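House Rules for Two Arms: the Prultalmont Gallery
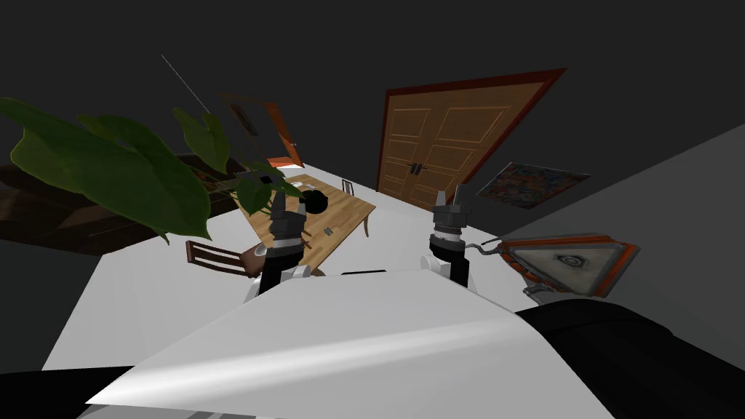 Rule one: cables get checked before anything moves, simulated ones included. Tosero replied that a simulated cable never tripped anyone, and asked why the checklist has to run to 21 lines when the old one had 7. The old one had no line for cables, is why.

The table, the chairs and the big plant are all in the keep-clear list. Yes, the plant. Under the rules a leaf is an obstacle, same as a shin.

Grippers stay open until the target is named in the log. "The black thing" is not a name, though it has been tried.

Every run gets 3 sign-offs, even the dull ones. We had 4000 runs on the books by December and a fair few were very dull.

Rules last revised August 28, 2020. Complaints go to the Plerkent desk, in writing, with the run number.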